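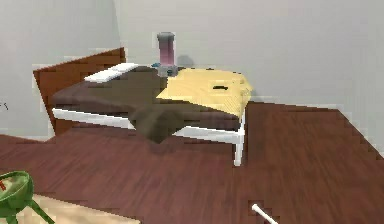

Unit 4: Colourways and materials in the running shoe

These notes go with the second half of the footwear module at Skolcombe. Please read them before the workshop on Saturday and bring one shoe which you don't mind to cut.

4.1 What is a colourway?

A colourway is one fixed combination of colours and materials on a given model. The model keeps its last, sole and pattern pieces. Only the finish changes. The Jindivness trainer, which we used in Unit 3, was sold in 4 colourways in its first season, and the factory sheet for each of them lists the same 70 parts.

4.2 The upper

Look first at the upper, as the buyer does. Three constructions are common:

Knit: made in one piece, stretches well, takes gradients easily.
Woven mesh: lighter in feeling, but the colour is flat.
Synthetic leather: holds the shape. It is often placed at the toe and the heel, where the shoe rubs.

Many shoes mix them. In the Matheson Remix the tongue is mesh and the heel is synthetic leather -- the two materials were dyed separately, and under shop light they don't match completely. Students often call this a mistake. I would say it is a matter of tolerance, and we will discuss how much of it is acceptable.

4.3 Accents

Accents are the small parts: lace loops, eyelets, lining, pull tab. One accent colour is easy to control. With three you must check every supplier. Write the colour code beside each part in your drawing, also when it is black.

4.4 Exercise

Take style 789 from the Matheson folder and propose one new colourway for it. Keep the sole as it is. Hand in one side view, one heel view and a parts list. Reading: course book, page 124 and the table after it.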